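# Bedroom door won't stay open and another one drags on the carpet -- same cause?

**Asked by marrowfat_p, Jun 14, 2022**

We moved into a terraced house in Trandon in March and I've been putting up with the doors ever since. There are two separate faults.

The bedroom door won't stay open. Push it back against the wall and within a few seconds it has drifted half shut. It doesn't slam, it just won't stay where it is put. I have been using a wedge, but I trip over it at night.

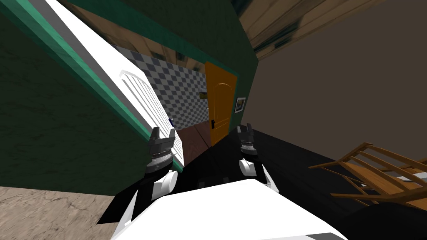 *White panel door, standing open*

The second fault is the door to the box room. It is an old narrow one, only 560 mm wide, and it has started dragging now that we've had carpet laid. It closes if you lift the handle a bit and push. The carpet fitters said doors weren't part of their job and left.

I've tightened all the hinge screws on both. One in the bedroom top hinge just turns round and round without biting. I have a drill, a plane that was my dad's, and a decent level. I'd like to avoid new doors if I can, as the ones here match all the way through the house.

Is it the house moving? There are no new cracks that I can see. And can I take the bottom off the narrow door without wrecking it?

---

**oldbrassbutts**

Two different causes, going by what you've written.

A door that drifts is out of plumb along the line of its hinges. Put your level on the hinge side of the frame, first on the face and then on the edge. In an old terrace it will probably be out on one of them. That doesn't mean the house is moving now. It may have moved a long time ago and stopped.

Start with the loose screw, as it could be the whole problem. If the top hinge is coming away from the frame, the door leans.

1. Wedge the door underneath so the hinges aren't carrying it.
2. Take out the screw that spins.
3. Glue a bit of hardwood dowel into the hole. Matchsticks with the heads cut off will do if that's what you have.
4. Leave it overnight, trim it flush, drill a small pilot hole and put the screw back.

If it still drifts after that, pack out one hinge. Thin card from a cereal box is fine. Cut it to the shape of the hinge leaf and put it behind the leaf on the frame side. Do one layer, try the door, then add another if you need to. Which hinge you pack depends on which way the frame leans, so write down what the level tells you before you start.

There is also the old trick of taking out one hinge pin and giving it a very slight bend with a hammer, so it grips. It works, but I'd call it a bodge.

Before you blame the door, check what's behind it as well. I spent most of an evening on ours in Skadton before I noticed that a cabinet had been shifted along the wall and the door was bouncing back off the corner of it.

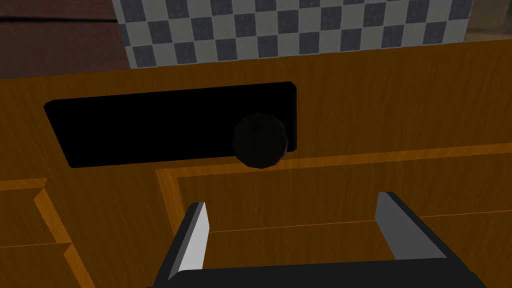
*Wood-grain cabinet, drawers along the front*

For the narrow door, yes, you can trim it, but find out what it's made of first. If it's solid timber you can usually take 20 mm off the bottom with no trouble. If it's a hollow one there is only a strip of softwood along the bottom edge, and if you go past that you'll be looking at cardboard. Knock on it. You'll hear the difference.

---

**tidyhall**

Just buy rising butt hinges. They lift the door as it opens so it clears the carpet. I've got Flarel ones and they have been fine. Make sure you get the right hand, left or right, as they don't swap over. I bought the wrong ones first time.

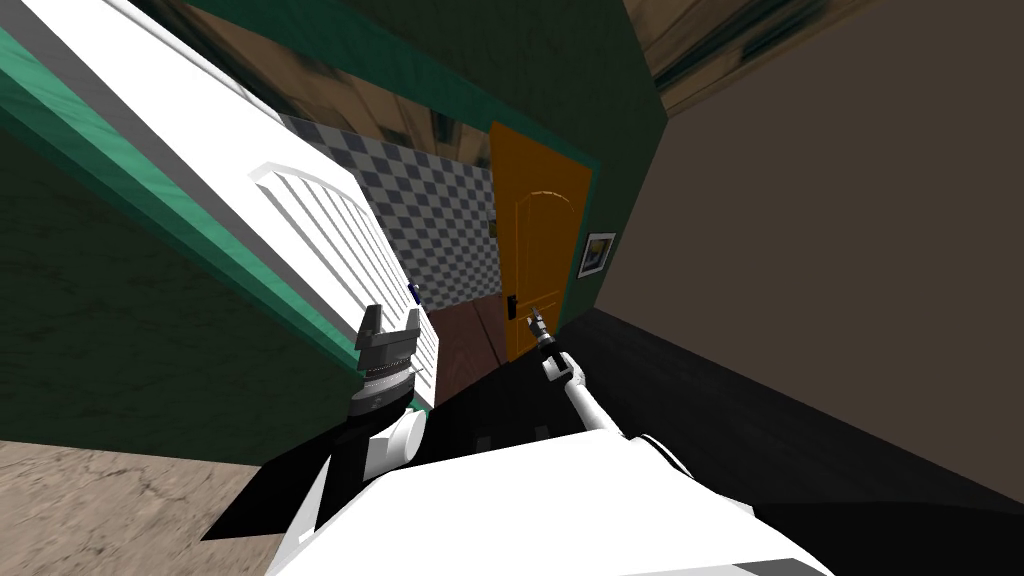 *Narrow hallway: white door at the side, orange one at the far end*

---

**planeandsquare**

I agree with most of the first reply. I'd be careful with rising butts on the bedroom door, though. They tend to make a door close itself, and that is what you're trying to stop. On the box room they would be all right, but the top inside corner of the door often needs planing so it doesn't catch the frame as it lifts. So you end up planing anyway.

I'd trim it. This is how I do mine:

- Close the door as far as it will go without dragging and mark the carpet height on both sides. Floors are rarely level, so don't assume one mark will do.
- Add 5 mm of clearance on top of that. Go to 6 if the carpet is a thick one.
- Take the door off, bottom hinge first, with somebody holding it. Lay it across two trestles with a blanket over them.
- Score the line with a sharp knife right round, both faces and both edges. This stops the paint chipping and the grain tearing.
- Saw a little on the waste side and plane down to the line. Work from each end towards the middle or you'll split the corner off.
- Seal the bare edge before you rehang it. Primer or leftover varnish, it doesn't matter much. Most people skip this and then the bottom takes up damp and swells.

If your dad's plane hasn't been used for a while, sharpen it first and try it on scrap. 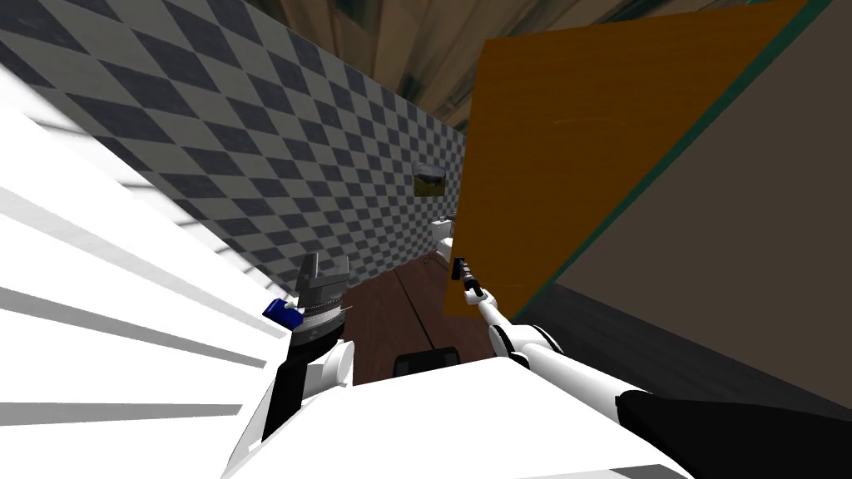

On matching the doors, if you do go too far on a hollow one it can be saved. Clean out the card, cut a strip of softwood to fit the gap, glue it in and clamp it between two flat boards. Once it's painted it won't show. Engström used to do a plain white panel door in odd widths, but I haven't seen a narrow one on the shelf for a long time, so I'd mend it before trying to replace it.

As for the house moving, look at the gap along the top of each door. If it's wider at one end than the other, take a photo now and another in six months and compare them. If the gap hasn't changed, leave it alone.

---

**marrowfat_p**

Thanks all. The loose screw was the main trouble on the bedroom door -- I plugged it with dowel, put one layer of card behind the bottom hinge and the door now stays put. The narrow one sounds hollow when I knock on it, so I'm going to measure twice and do it at the weekend.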